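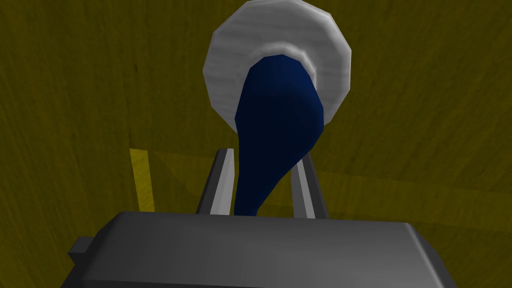 Do I have to repeat the risk assessment when only the gripper fingers change?

We have a tabletop arm in a shared cell, two-finger parallel gripper, light parts. The arm, controller, base plate and guarding stay as they are. Only the fingers are being swapped, from short padded ones to a longer, narrower set. The integrator (Lidelow) signed off the original cell in January and the paperwork lists the old fingers by drawing number. My manager's view is that fingers are consumables, like a blade or a drill bit. I can't find a sentence in our procedures that settles it either way.

Posted 11 August 2026

cell_keeper_24

Treat it as a change to the end effector and review the assessment. You don't need to start from a blank sheet, but you do need a dated record stating which hazards were looked at again and what was concluded.

The general position in industrial robot safety is that the assessment covers the application: arm, end effector, workpiece and task together. Fingers are part of the end effector. If the replacement matches the original drawing, that is maintenance and a log entry is enough. If the shape, length, mass or material differs, it is a modification.

For longer, narrower fingers I would reopen these entries:

Contact area. A narrow tip concentrates force. If any part of your safety case rests on contact limits with a person, the old measurements were taken with the old padding and no longer apply. Measure again at the same points and at the same speed settings.

Reach. Longer fingers move the outermost point of the tool. Update the tool center point and the tool envelope in the controller, then check the clearance to fixed objects and to the guarding. These are two separate settings on most controllers, and people tend to update the first and forget the second.

Part retention. Grip force at the tip falls as the finger gets longer on many gripper designs. Check the manufacturer's curve for your length, then check that a held part stays held on power loss and on an emergency stop at full programmed speed. Rounded or tapered parts need their own test — a flat test block will pass when a curved part does not.

Pinch points. Look at the gap behind the fingers as well as between them.

Payload. Enter the new mass and center of gravity. An incorrect value shifts the thresholds at which collision detection trips.

On the paperwork, ask Lidelow for a revision of the existing document in place of a new one. Ours charged us for 5 hours when we did the same thing, most of it the force measurements. If they decline, whoever carries out the modification takes on responsibility for the revised assessment, so get that agreed in writing before the fingers go on.

muvard_tooling

Agree with the above. At our site in Bailly we got tired of arguing over each case and wrote a one-page change rule. The wording, more or less:

Class A, identical part number. Fit, inspect, log.

Class B, same geometry with a different pad or coating. Fit, repeat the grip test, log, inform the cell owner.

Class C, any change in length, width, mass or tip shape. Lock out the cell, review the assessment, update the tool data, repeat the grip and stop tests at reduced speed first, then get two signatures before release.

Your case is Class C with no room for debate. The drill bit comparison fails because a drill bit doesn't hold anything over a table when the power drops.

Two details from running this rule. Put the finger drawing number in the program header, so that a program written for one set is noticed when the other set is fitted. And keep the old fingers tagged and out of the cell. We had both sets in one drawer, and the wrong pair was fitted with the new tool data loaded. The tip position was wrong by 22 mm.

If you validate the new fingers in simulation first, fine, it will find reach and clearance problems cheaply. It is no substitute for the force measurements. Friction and compliance in a simulated grasp are whatever someone typed in.

curkeck39

We just changed ours and carried on, never had a problem. Depends on your insurer I guess. Check the manual for the gripper, there's usually a page on custom fingers with a maximum length.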